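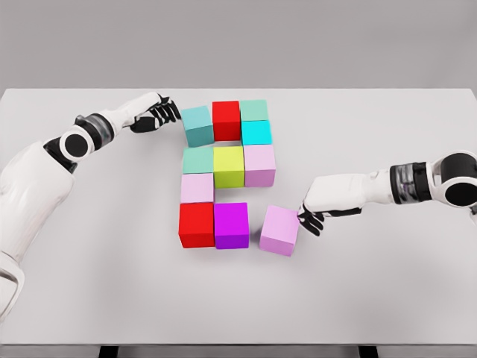 4 January 2020, Wenditside workshop, back bench

Got in before anyone else and had the heaters to myself, so most of today went on the block sorter sim. Quick recap for Mared, who missed the last couple of sessions: we're building the two-arm rig for real over the winter, but until the shoulder castings come back from Somcombe I'm doing everything in simulation on the old Himora desktop. It wheezes, but it runs.

First job was the table. Yoon-hee measured the real bench for me and I'd had the height wrong this whole time, so every reach I tuned before Christmas is now slightly off. Grr. Fixed the model, re-ran the home pose, and the elbows clear the front edge again.

Then grasping! I turned the finger friction up and cut the closing speed way down, and I'm a lot happier with it. Light pink cube is the test piece for the right hand, down at the near corner of the pile where there's a bit of space around it. Left hand gets the teal one at the far corner. I picked opposite corners on purpose so the arms stay out of each other's way while I sort out the timing (Ynyr P. wants them working side by side, and he can want that in March).

Ran 70 trials with the new settings. 29 of them ended with the right hand dropping the cube on the way up, which sounds awful, but it was dropping nearly everything last time. The drops come mostly when the thumb lands late. I think the thumb joint is lagging the other fingers by a step or 2 in the controller, and I haven't found where yet. Sioned, if you're bored, it's in the hand file, somewhere past line 400, and I apologize for the variable names.

Other stuff, before I forget:

Both reds are the same shade in the color table, so "pick red" just grabs whichever one it finds first. Needs a rule. Nearest to the hand, maybe?

The pale pink and the light pink are going to be a pain for the real camera. Might repaint one when we cut the actual blocks. I've still got half a can of orange at home.

Shadows are on the soft setting. Leave them there please, the sharp ones make the desktop crawl.

Trevor (the 3D printer, for anyone new) jammed again on the fingertip pads. I cleared the nozzle and restarted the left set, and they were still going when I locked up. Somebody please peel them off the bed before starting anything else.

Next time: thumb lag, then the red rule, then another batch at the same speed so I've got something to compare with. Also bring a longer monitor cable.

Ynyr W.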